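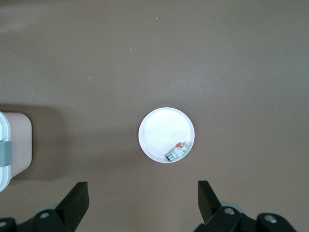 Last changed: April 16, 2019

Thread, for anyone who has ever opened a drawer and closed it again very slowly.

The desk drawer is being cleared out. I have put this off through two apartments and one entire relationship with a label maker.

The method: everything comes out of the drawer. If I can say what it is inside of 15 seconds, it goes in a pink bin. If I can't, it goes on the white plate and has to sit there and think about what it did.

Current occupant of the plate: small, mostly white, green at one end, a little orange tab sticking up. Tiny printing on it that might say 12. Might also say nothing of the kind. I have held it up to the lamp and learned that I need a better lamp.

Theories so far. Tala Qaisi: "It's a breaker, a baby one." Jad Farah: "It's off a toy." Jad says everything is off a toy. He said it about my thermostat.

Hussam Karam would like it known that he has seen "one exactly like it" and that it was "important." He can't remember what it was important to.

(There are two Hussams in the group chat. The other one, Hussam Awad, has asked me to stop texting him pictures of the plate.)

I don't own anything that is missing a piece. I went and checked. The lamp works, the printer works as much as it ever did, the radio from the Rizk place still gets its one station.

Which leaves the possibility that something in this apartment has been running fine without it for years and is too polite to bring it up.

Someone asked about the bins. Pale pink plastic, rounded corners, from the Dillow closeout on Treltley Street. I got 3 because they were cheaper than one. I don't understand the economics and I didn't ask.

Bin one is pens. Bin two is cords that fit things. Bin three is cords that fit things I used to have. I'm told bin three is "just trash with a lid." It does have a lid.

Someone else asked about the plate. It's a small plate. It was for olives. It has gone up in the world, or down, depending how you feel about olives.

Things that have already been through the plate and been released: a key (bike lock, bike gone), a rubber foot (printer, which explains the lean), and 11 cents in a coin purse I would have sworn was empty.

The table gets wiped at the end of this. I mention it so that I'll have to do it.

Update from my neighbor Decha Mahawong, who fixes things for a living and came up to return a pan. He looked at the plate for a long time. He said "huh." Then he asked if I was planning to keep the pink bins.

I've asked what "huh" means, professionally. He said it depends.

So it stays on the plate for now. If you recognize it from my description, please reply. If you just want to say it's off a toy, Jad has that covered.

Drawer status: empty except for the liner, which is stuck down and has a crumb under it. I can see the crumb. I can't get to the crumb.

Tomorrow, the other drawer.

© Reltalholm Threads | Contact | Back to top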